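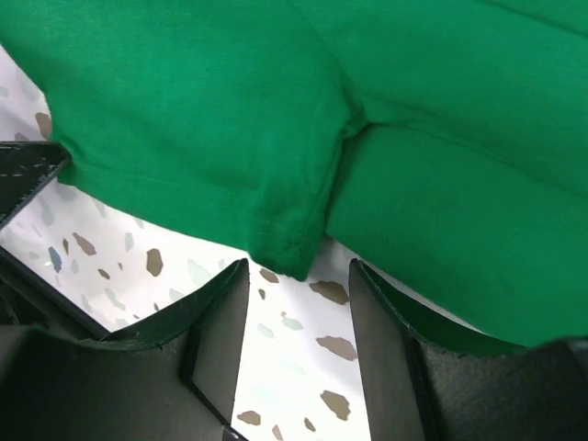

Page 2 of 2

Teaching the arm to fold T-shirts by hand - is it worth it over remote control?

Indstead bench automation board > Demonstration and teaching

yeo_d wrote:
Carrying on from page 1. I've now got 200 demonstrations of the shirt fold done with the leader arm and I'm still not happy with the first grasp. The picture is the wrist view with the fingers open and the green shirt bunched above them. The hem runs down towards the middle and finishes in a thick corner, and that corner is what I'm trying to take hold of. When I drive it myself from the leader I get it most of the time. The trained policy goes for the crease between the two big folds and comes up with a handful.

Questions from page 1 answered so I don't have to repeat them. Same table every time. Lighting is the ceiling panel and one lamp. I drop the shirt from the same height before each run. Software is Nillix, recording at the default rate.

Deok-su Yeo

marrowfat wrote:
Your crease is a deep one with a darker green shadow in that picture and the hem is a faint row of stitches. I'd guess the policy is going for the strongest edge it can find. How many of your 200 start with the hem showing?

yeo_d wrote:
I didn't keep a note. More than half, I'd say. The others I had to pull the cloth open first and then go for the hem.

marrowfat wrote:
Then you've got two tasks in one folder. Pulling the cloth open is one, taking the corner is the other. If you don't split them the thing learns an average of both and the average is a grab at the middle.

tilbury_k wrote:
Don't agree with that. I've had mixed starts in every set I've recorded and it sorts itself out if there are enough of them. 200 is just small for cloth. My towel set on the Jisum arm was 994 before it stopped fumbling the corner, and a towel is easier than a T-shirt because it has no sleeves.

marrowfat wrote:
994 is a lot of evenings for one towel.

tilbury_k wrote:
It was a lot of evenings. Still worked.

pennyroyal wrote:
Coming back to the actual question in the title. I do kinaesthetic teaching, so I hold the arm near the wrist and move it through the fold. For rigid parts I wouldn't do it any other way, you can feel when the part seats. For cloth there are two problems. One is that your hand ends up in the wrist view, and then it isn't there when the policy runs. The other is that you watch the shirt with your own eyes from above and not from where the camera is, so you do things the camera could never have told you to do.

yeo_d wrote:
That second one applies to me on the leader arm as well. I sit next to the table and look straight at the shirt.

pennyroyal wrote:
Then try a session looking only at the wrist feed. Put a sheet of card up between you and the table if you have to. It's slow and annoying at first. You will find out quickly which starts can't be done from that view, and those are the ones to open up first or throw away.

gantry_ken wrote:
I tried the card and hated it. Got a headache and my demonstrations were worse, lots of stopping and starting. The policy copied the stopping. I'd sooner have smooth demonstrations made by looking at the table and add a second camera overhead so the information is there.

pennyroyal wrote:
Second camera is fine if you have somewhere to mount it. The stopping is a fair point - I trim the pauses out afterwards and that mostly cures it.

gantry_ken wrote:
Trimming pauses has its own trouble. If you paused because the cloth was still swinging, and you cut the pause, the policy learns to go in while it's swinging.

pennyroyal wrote:
True. I only trim where the cloth is resting on the table.

ohm_sweet wrote:
Different point. Looking at the picture, the right finger is very close to the cloth on that side, the top edge is nearly on it. If you close from there I think you'll push the right-hand fold along before the left finger gets to the hem. Do you line up by centring the gap on the corner, or do you come in from one side?

yeo_d wrote:
I centre the gap. Hadn't thought about the fold on the right getting in the way. When I'm driving I think I lean left without noticing.

ohm_sweet wrote:
That would explain some of it. Pick one approach and do it the same way every time. I go in low with one finger nearly touching the table, slide it under the hem, then close. Boring, but the policy picks it up quickly because there's only one thing to copy.

tilbury_k wrote:
Watch the table surface if you're sliding. I caught a join once and stalled the motor.

yeo_d wrote:
It's smooth, it's a speckled terrazzo pattern with no joins where I'm working. I did wonder if the speckles were confusing it, the brown ones especially.

marrowfat wrote:
I doubt it with cloth that green. If you were folding a white shirt on that table I'd worry. Easy to test though, put a plain sheet over it and run ten.

gantry_ken wrote:
If you put a sheet down you've changed the friction as well and you won't know which one made the difference. And he'd be running a policy trained on speckles over a plain background. It would probably get worse for that reason alone.

marrowfat wrote:
Fair. Record a few on the sheet too then.

yeo_d wrote:
Plan for now. I'll go through the 200 and sort them by whether the hem is showing at the start. Then record a new batch with the low approach that ohm_sweet describes, hem showing only, looking at the wrist feed for at least half. Opening up the cloth gets its own folder. I'll leave the table as it is.

tilbury_k wrote:
You'll still want more. There's a shared cloth set in the Nillix downloads with 2,329 runs in it, mostly shirts. Train on that first and put yours on top.

yeo_d wrote:
Is that recorded with the same sort of fingers?

tilbury_k wrote:
No, wider ones with rubber pads. I found it helped anyway.

ohm_sweet wrote:
I found it made mine worse, for what it's worth. It kept closing too early. Save a copy of what you have before you try it.

yeo_d wrote:
Will do. Next free evening is Thursday so I'll post numbers after that.

pennyroyal wrote:
Post the bad runs as well please, they're more use to the rest of us.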